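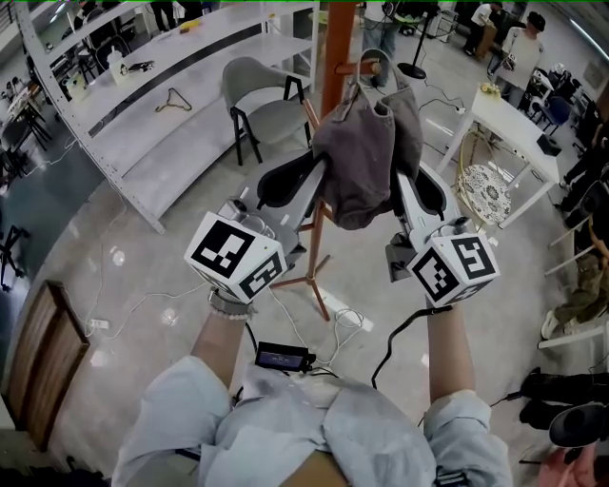

チケット番号:3127
件名:除湿機Zorkiverが満水でもないのに停止する/アプリの湿度表示が信用できない
報告者:シアンヤ・ソリス
担当:Kerunardサポート ペトロ・アントニウク
状態:対応中(再オープン)

土曜 9:10 報告者
上着を置いている部屋で使っている除湿機が、夜のうちに勝手に止まります。朝見ると満水ランプが点灯していますが、タンクの容量は500mlのはずなのに、計量カップに移すと200mlしかありません。これを満水と呼ぶのは無理があると思います。
アプリの履歴には「正常運転」と出ています。止まっているのに正常というのはどういう意味でしょうか。
先にFAQの「よくあるご質問」はひととおり試しました。コンセントの抜き差し、アプリの再インストール、スマートフォンの再起動です。最後のひとつが満水ランプに効くとは思えませんでしたが、どうせ聞かれるのでやりました。変化なしです。

土曜 11:40 担当
お問い合わせありがとうございます。次の点をご確認ください。
・本体が水平な場所に置かれているか
・タンク内のフロート(白い浮き)が指で軽く動くか
・ファームウェアが最新か(設定>本体情報)
満水の判定はフロートの位置で行っており、水量そのものは測っておりません。

土曜 13:05 報告者
水準器を当てました。前後は水平、左右は右がわずかに低いです。薄い板を噛ませて直しました。
フロートは動きます。ただ、上げたあと下りてくるのが遅く、途中で引っかかることがあります。
ファームウェアは445で「最新です」と表示されます。ただし確認ボタンを押した瞬間にその文字が出るので、本当にサーバーへ問い合わせているのか疑っています。Wi-Fiを切って押しても「最新です」でした。

土曜 14:30 担当
Wi-Fi切断時の表示は、前回の確認結果を出しているものです。わかりにくい表示で申し訳ございません。445は現行の最新版です。
フロートの引っかかりは水垢が原因のことが多いため、クエン酸の薄い溶液にタンクを浸け置きして、軸の部分を柔らかいブラシで洗ってください。そのうえで一晩運転し、結果をお知らせください。

翌日 8:20 報告者
洗いました。軸にざらつきがあったのは認めます。洗ったあとはすっと下りるようになりました。
それでも夜中に停止しました。今回は満水ランプは点いておらず、電源ランプだけが点滅しています。症状が変わっただけで、直ったとは言いません。
ついでに湿度のことも書きます。アプリは部屋の湿度を48%と表示していますが、同じ棚に置いたFlinaの湿度計は63%です。15ポイントも違うと、どちらを信じて服をしまえばいいのかわかりません。ウールの上着はもう少し湿っぽいにおいがしていて、鼻はFlinaの味方です。

翌日 10:15 担当
電源ランプのみの点滅は「設定湿度に到達したための待機」を示します。故障による停止ではございません。本体が48%と判断しているとすれば、設定が50%の場合、待機に入るのは仕様どおりの動作です。
他社製の湿度計との差については、設置場所や機器の個体差によって生じることがあります。

翌日 10:50 報告者
「仕様どおり」は予想していました。
本体が間違った値を読んで、その値に従って正しく止まっているのなら、それは正しく動いていることになるのでしょうか。
個体差と言われたので、塩を使って湿度計を調べました。密閉できる容器に、湿らせた食塩を入れた小皿と湿度計を入れて一晩置くと、75%付近になるはずというやり方です。今夜やります。本体は容器に入らないので、本体のほうは別の方法を教えてください。
(「調べました」と書きましたが、まだです。「調べます」に訂正します。)

その翌日 7:45 報告者
Flinaの湿度計は容器の中で74%でした。誤差1なら文句はありません。つまり、ずれているのは本体です。
本体での確認方法の返事がまだないので、自分で試したことを書いておきます。
・本体を壁から離した:表示48%から52%へ
・吹き出し口の向きを変えた:52%から58%へ
・フィルターを掃除した:変化なし
・運転を止めて30分置いた:62%へ
止めておくとFlinaの値に近づきます。自分が吹き出した乾いた空気を、自分で吸い込んで測っているように見えます。

その翌日 11:30 担当
詳しい検証をありがとうございます。技術担当に確認いたしました。ご推察のとおり、壁や家具が近い環境では吹き出した空気が吸気側へ回り込み、低めの値が出る場合がございます。湿度センサーは吸気口の内側にあり、位置の変更はできません。
対処として次の設定をお勧めいたします。
1. 背面と側面を壁や家具から離す
2. 吹き出し口を真上ではなく部屋の中央へ向ける
3. 自動運転をやめ、連続運転とタイマーを組み合わせる
なお、販売店のGilaniでは外付けセンサーを取り扱っております。

その翌日 12:10 報告者
1と2はもうやったので、3を試します。外付けセンサーは買いません。内蔵センサーが置き場所で狂うので別売りを買ってください、という提案には賛成できません。
説明書も読み直しましたが、壁からの距離は「安全のため」としか書かれておらず、測定値に影響するとはどこにもありません。そこは直してください。

三日後 8:00 報告者
連続運転で三晩、夜中の停止はありません。朝のFlinaは55%、54%、54%でした。タンクは毎朝きちんと溜まっていて、満水ランプの早とちりも出ていません。においは薄くなった気がしますが、窓も開けていたので除湿機の手柄かどうかは保留です。
アプリの表示は今朝も49%です。

三日後 9:25 担当
安定しているとのことで安心いたしました。本件は解決済みとしてクローズいたします。

三日後 9:40 報告者
再オープンしました。停止は回避できていますが、表示のずれは残っています。自動運転を使わないで済ませるのは回避策であって、修正とは別です。オフライン時の「最新です」表示と、説明書の記載の件にも回答がありません。

三日後 15:10 担当
失礼いたしました。次の二件を開発と資料の担当へ回しました。
・オフライン時のファームウェア確認の表示
・説明書の設置条件に、測定値への影響を追記
表示湿度については、手動で補正値を入れる機能を要望として登録しております。時期はお約束できません。

三日後 15:30 報告者
時期なしの要望登録がどうなるかは想像がつきますが、チケットは開けたままにしておいてください。次のファームウェアが出たら、同じ場所で測り直して数字を貼ります。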